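Workshop Tips: Collecting Demonstrations on an Old Desktop PC

By Tobias Bellamy, Witstead workshop pages

We have been teaching an arm to take computers apart, a job most people manage with a thumb and some swearing. The learning system wants 230 good examples per task before it stops embarrassing us. These tips come from the first 27, which were not all good.

1. Lay the tower on its side

Take the side panel off and put it well away from your feet. With the interior facing up, the gripper can come in from above and you can see what it's about to hit. Go in at a slant if the drive cage is in the way. Mind the data cables, which love a metal finger and will follow one anywhere.
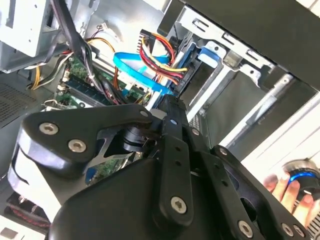

2. Settle the bench before you record

If the case shifts between takes, you've taught the arm that cases wander. Mark the corners with tape and check them every 7 takes. Fixture trays stay put too, even when you're sure they'd be handier on the other side.

The desks behind can be as messy as you like, within reason. Ours are never tidy, and Varma, who labels the recordings, has given up asking.

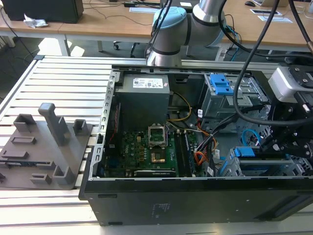 What does matter is the light. Pick a time of day and stick with it, or draw the blinds. In November the afternoon sun gets into our Osthorpe room and turns every white surface to soup, and we threw out a whole session over it.

3. Go slower than feels dignified

Line up with the part, pause, then close the fingers. A rushed grab that happens to work is a worse example than a slow one that misses, so label it honestly and do it again. If you change your mind halfway, stop the take. The system will learn your dithering faster than anything else you show it.

4. Keep your hands out of the path

Whoever is helping should stay at the side of the case and agree on a word for "stop" beforehand. Ours is "stop".

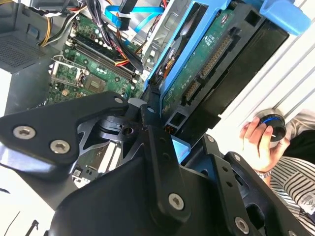
Gripper in at the drive caddy, helper's hand off to the side.

5. Write the note straight away

One line per take: which part, which end you started from, what went wrong. We use a Torska notebook with a pencil on a string. Leave it until after lunch and every note will say "fine, I think".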